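Tabletop Clutter

Reading time: 4 min

Tabletop clutter is the collection of small, unrelated objects that gathers on a flat household surface in the course of ordinary use. The term is applied mainly to kitchen and dining tables, but it also covers side tables, desks, counters and the tops of low cabinets. It is generally distinguished from storage, in which objects are kept in a place chosen for them, and from a table setting, in which objects are arranged for a meal or an occasion.

Characteristics

The objects found in tabletop clutter are usually small enough to be carried in one hand. Drinking vessels, bowls, telephones, keys, mail, medicine and supplement bottles, pens, and cleaning items such as sponges and cloths are among the most common. Most have a regular place elsewhere in the home. They are set down during another task and remain after the task has ended.

Clutter tends to collect first at the edges and corners nearest to a door or a chair. On tables used for meals, the center is often kept clear longest, while on desks the reverse is common and objects spread outward from the working position. Round tables are reported to clear more quickly than rectangular ones, although the difference may reflect their smaller size.

Terminology

Several regional and informal names exist, including "table drift," "drop pile" and "landing spot," the last of which refers to the surface and not to the objects on it. Writers on housekeeping also separate "active" items, which will be used again the same day, from "resting" items, which will not. A cup still in use is active. An empty bottle is resting, whether it stands upright or lies on its side.

Studies

The Hlongwane Household Survey recorded the contents of 194 dining and kitchen tables in the town of Jurbridge. Residents were asked to leave the surface as it was and to complete a short form. The most frequently listed objects were cups and glasses, followed by phones and paper. Seven tables were entirely bare. A second round, carried out in December, drew 159 replies and found a larger share of wrapping materials, candles and serving dishes.

The survey has been criticized for relying on self-reporting. Its authors acknowledged that some respondents probably tidied before filling out the form, and that people living alone were underrepresented.

Methods of clearing

Guidance on clearing a table generally falls into two groups. In the first, objects are sorted by destination: dishes go to the sink, paper to a desk or recycling bin, and personal items to the rooms where they are used. In the second, known as the Floson method, the surface is cleared from one corner to the opposite corner regardless of what the objects are, and sorting takes place afterward in a tray or basket.

Sorting by destination involves fewer steps when only a few objects are present. The Floson method is more often recommended for crowded surfaces and for households with children. Under both methods, open vessels are removed first to prevent spills, and electronic devices are moved away from liquids before the surface is wiped.
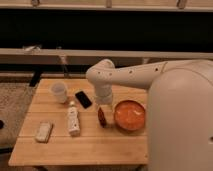 Mixed surfaces, on which tableware, personal electronics and small containers lie together, present the greatest difficulty for sorting by destination, as each object may belong in a different room. A cup and a bowl can be carried to the kitchen in one trip, but a phone is normally returned to its owner or to a charger. Small bottles should be checked for a closed cap and a legible label before they are put away.

Surface care

Unfinished and lightly finished wood marks more readily than glass or laminate, and objects left standing on it may leave rings. Tables built from planks also collect crumbs along the seams, and a soft brush is commonly used on these before a damp cloth. Abrasive pads are not advised on pale wood.

Related products

Trays, shallow baskets and divided boxes are sold for use on tables where clutter is persistent. The Grokalar tray, a low rectangular model with a removable divider, is often cited in household manuals from Jurbridge. Critics of such products note that a tray may become a permanent holding place and that its contents are seldom emptied.

See also

Housekeeping
Junk drawer
Table setting
Wood finishing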